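Farnero Links

Farnero Links is an 18-hole seaside golf course at the northern end of Ploltstead, best known as the home of the Rollach Cup, a match-play tournament held every September. The course plays to a par of 71 and has some of the wildest greens anywhere on that stretch of coast, including the famous double green shared by the fifth and the 13th.

History

Golf was first played on the dunes at Farnero by mill workers from Ploltstead, who cut seven holes with hand scythes and used soup cans for cups. The layout grew piecemeal until the club bought the old grazing land to the east and asked the designer Itsuki Nagano to make a full course out of it. Nagano walked the ground for most of a winter before drawing a single hole, and he moved remarkably little earth. The result is a wonderful jumble of blind drives, sunken fairways and bumps that can send a good shot almost anywhere!

A storm one January took out the original 16th green. Its replacement sits 30 yards inland, and older members still call it the New Green.

Course

The outward nine measures 3044 yards and runs mostly downwind, which makes it a great place to build a score. The inward nine turns back along the beach and feels far longer than the card says. The long 11th, a par five of 591 yards, is the toughest of the lot, with a stream crossing the fairway twice and a green that falls away at the back. Few players have reached it in two, and those who have tend to mention it.

The short eighth is the hole most visitors remember. It drops from a high tee to a green ringed by five deep bunkers, the largest of which is known as Maruyama (the name was Nagano's, after a hill near his childhood home). Depending on the wind, it can call for anything from a wedge to a driver.

Rollach Cup

The Rollach Cup began as a grudge match between two neighboring clubs and now draws a field of 64 amateurs. All matches are played over 18 holes except the final, which goes 36 and starts at 7:30 in the morning.

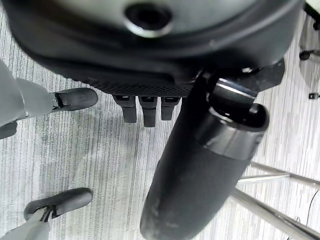

Extra holes are played from the first tee, and the longest final on record needed six of them, finishing in near darkness with spectators lining both sides of the fairway. The record crowd for a final is 3000, a terrific turnout for an amateur event in a town this size.

The winner receives a small silver cup and, by long custom, the right to choose the hole positions for the following year's opening round. Several champions have used this privilege with real mischief, and the front-left position on the eighth is still talked about in the clubhouse.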